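April, open day at Kurnstead — notes typed up after tea

Got the 1:40 slot in the sim room and stayed well past it. Roxana Castaño ran the demo and let us shout out requests, which was brave of her! Most of the crowd wanted the microwave, so microwave it was, in the wood-panelled kitchen she calls Groltden.

What I hadn't appreciated is how fussy a hinged door is. The arm has to come in at the handle side and then get itself out of the way of the door's swing, and all of that with a mounted base and one wrist. 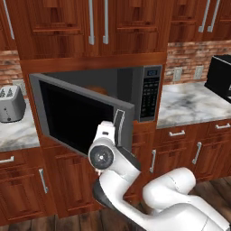
Roxana says the door was the first thing they trained and still the thing they grumble about most. The policy (Saragih, second version) has had 1334 episodes so far, around 40 of them driven by hand by her. I asked whether the grey marble benches confuse the vision side and she reckons the colour of the cupboards matters more — must chase that up, as our own kitchen is nearly all white.

She also let two of the high school kids pick the starting pose. Great idea, and we should pinch it for our day. They were glued to the screen.

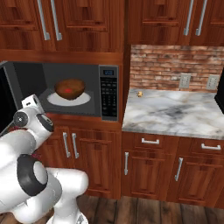

Door open, gripper near the lower left corner of the cavity. Brown item on the turntable.

To do: ask Roxana for the Groltden scene file, check it loads in Surnness, and try our own gripper model on the same handle. Also find out what she uses for door friction — I wrote down a value and can't read my own writing.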